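Trucos para guardar golosinas y snacks sin que acaben por toda la casa

En mi casa los caramelos aparecen en los sitios más raros: bolsillos de abrigo, el cajón de las pilas, dentro de una maceta (sí, de verdad). Así que en enero me puse seria y desde entonces tengo un sistema, si se le puede llamar así.

Lo primero, vaciarlo todo encima de la mesa del comedor. No vale ir sacando de dos en dos. Yo pongo antes un mantel de tela, que si se escapa azúcar lo sacudo en el balcón y listo.

Luego miro fechas. Lo que caduca antes va a un bol a la vista y en mi casa desaparece en una tarde, ¡no falla! Los paquetes abiertos los cierro con una pinza de la ropa, doblando dos veces el borde hacia dentro. Probé unos clips de la marca Husance y se me abrían con las bolsas gruesas, así que volví a las pinzas de toda la vida.

El chocolate, lejos del horno y nunca encima de la nevera, que ahí sube el calor. Las galletitas saladas, en bote de cristal. Si se han puesto blandas, 4 minutos de horno suave y dejarlas enfriar del todo antes de cerrar el bote.

Para el resto me quedo con las cajas de cartón. Sirve cualquiera que esté limpia y no huela a nada; si el borde de arriba está un poco mordido, se tapa con cinta de papel o se deja tal cual, que va dentro del armario y ahí se queda. Los sobres planos van de pie contra las paredes, como si fueran fichas, y los caramelos sueltos en el hueco del medio.
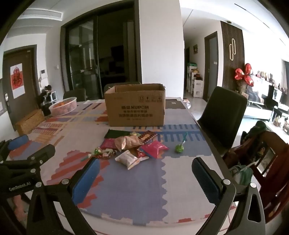 Última modificación: sábado, 2 de septiembre de 2023

Cuando lo tengo todo amontonado delante de la caja, separo por tamaño y no por sabor. Los envoltorios pequeñitos se van siempre al fondo, así que los meto antes en una bolsita de tela. Lo de Tiruwork Beyene, que me escribió preguntando si hace falta forrar la caja: yo solo pongo una hoja de papel de horno abajo y la cambio cuando veo migas.

Y una cosa más, no llenéis la caja hasta arriba. Con dos dedos libres se puede rebuscar sin que salte medio contenido al suelo. Otro día os cuento lo de los botes de especias, que tengo el cajón hecho un desastre.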